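Home | Topics | Household Machines | Textiles | Glossary | Contributors | Search

Robotic laundry handling

Robotic laundry handling is the sorting, folding and putting away of washed cloth by machine. Washing itself was handed over to appliances long ago, and drying went the same way in most homes, but the part that comes afterwards has stayed stubbornly with people. Anyone who has stood at a kitchen bench on a Friday evening with a full basket will know how long that part can take.

The difficulty lies in the cloth. A mug or a box keeps its shape when you pick it up, and a machine can be told fairly well where its edges are. A tea towel dropped in a basket may lie in any number of ways, with its corners tucked underneath and its printed side half hidden, and every touch rearranges it. Commercial laundries get around this with large folding machines fed by hand, one flat sheet at a time – a fine arrangement for a hospital, less so for a family of four.
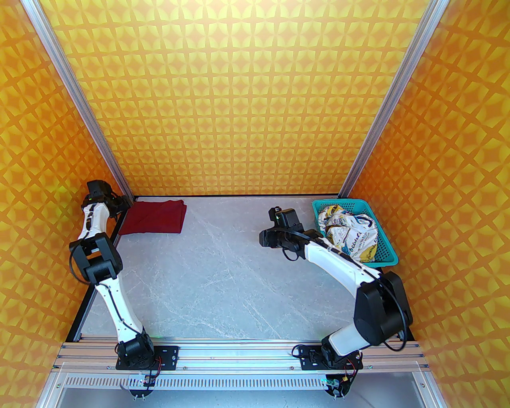

Can a machine fold a basket of mixed washing yet?

Only in part, and slowly. Research arms can manage towels and simple shirts under steady light, while fitted sheets, odd socks and anything with straps still give them a good deal of trouble.

Two-armed benches

Much of the present work is done on small benches with a pair of arms, one to hold and one to draw the cloth out. The Brennan bench trials, described by Chrysoula Antoniadis, ran to 341 attempts at taking a single cloth from a heap and laying it flat. Of these, 175 ended with a fold that she was happy to call tidy. She was generous about the rest, noting that her own linen cupboard would not have passed either.

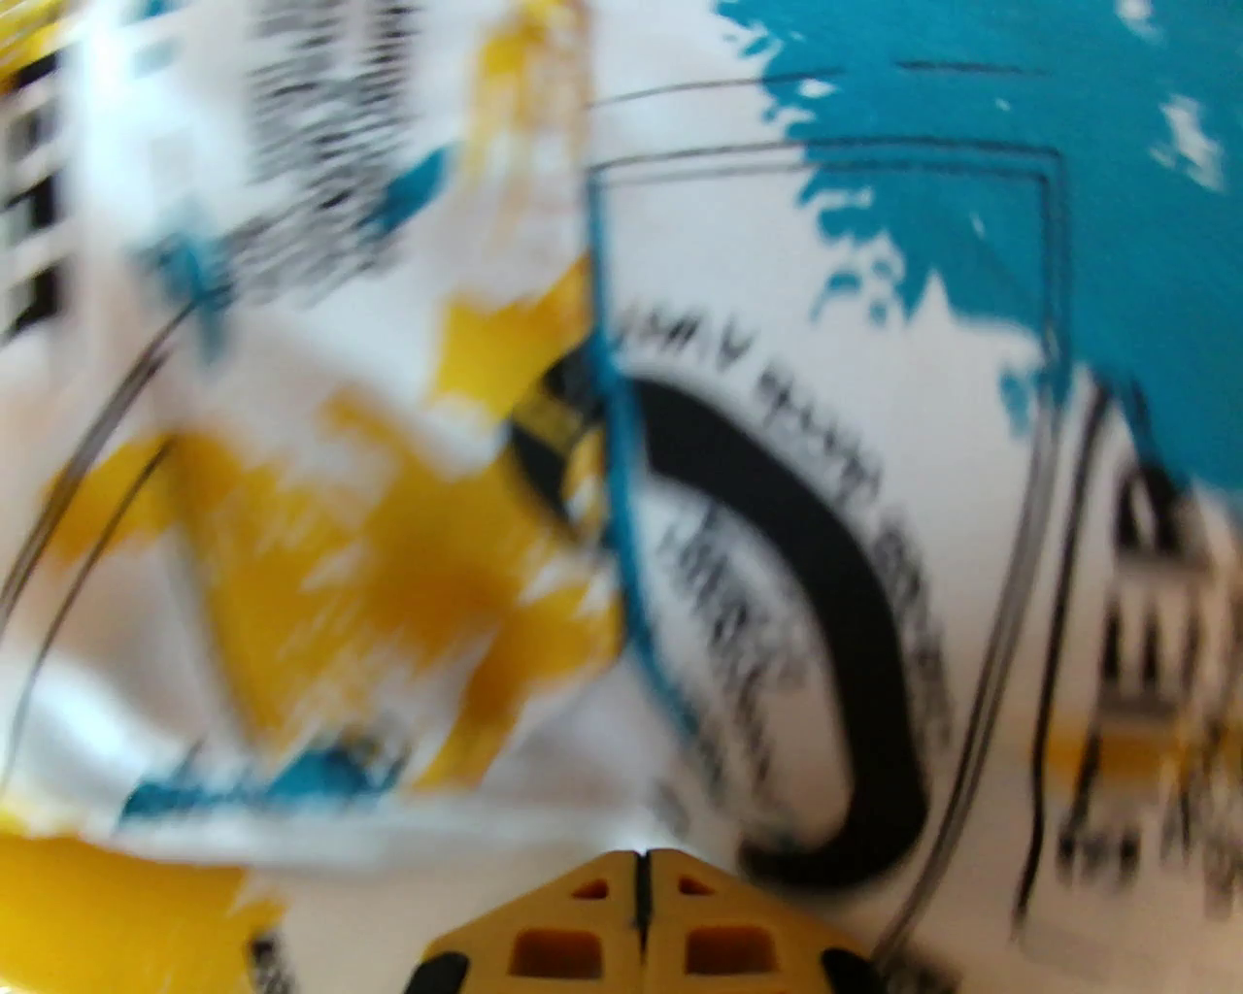 Why do busy prints cause problems?

Bold colours and lettering can look like edges or creases to a vision system, so it may reach for a painted line where there is no fold at all. Plain cloth has its own troubles, as there is so little on it to follow.

Grip is the other half of the matter. Two stiff fingers will happily pinch a ridge of fabric, but they can't readily feel whether they have one layer or three, and a person sorts that out with a rub of the thumb. 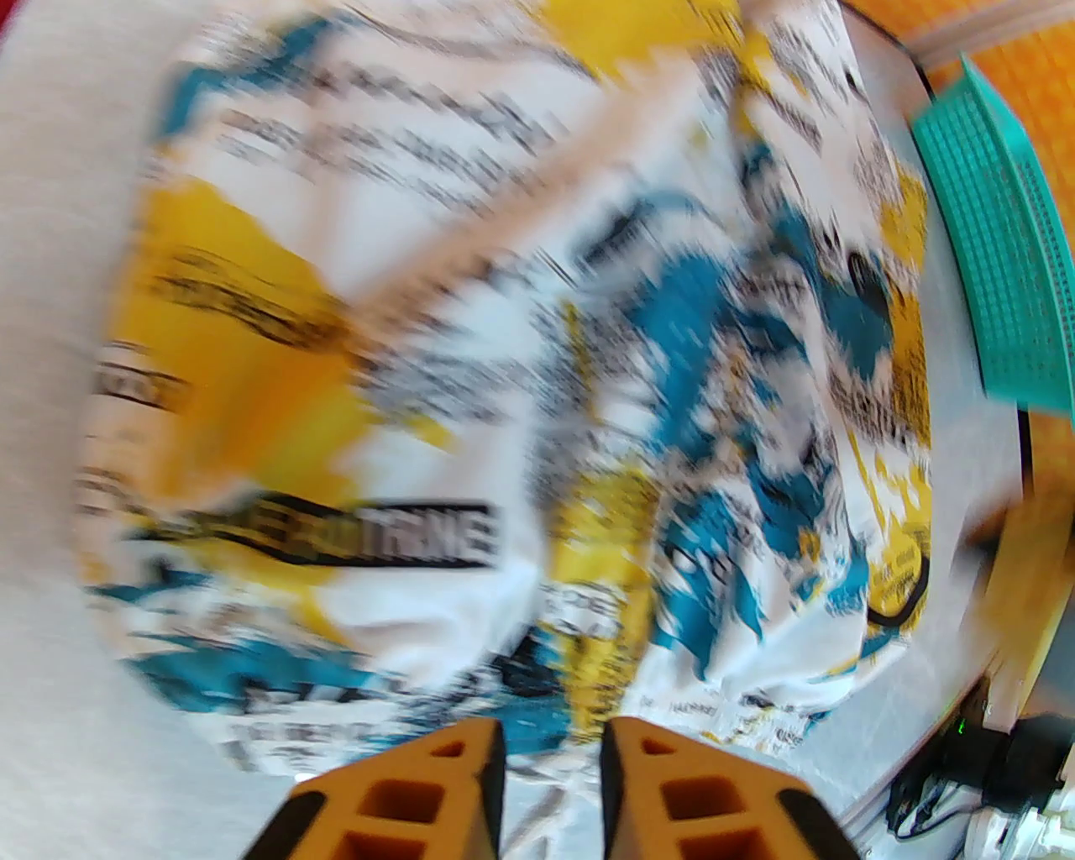 Anastasia Spanos, writing on the Busa folding method, favours starting from whatever ridge stands highest and worrying about corners later. Her approach took six tries on average to find a usable corner, and it is kinder to delicate fabrics than shaking the piece out. The Kikine and Imier projects have since borrowed the idea, with some changes to the order of the folds.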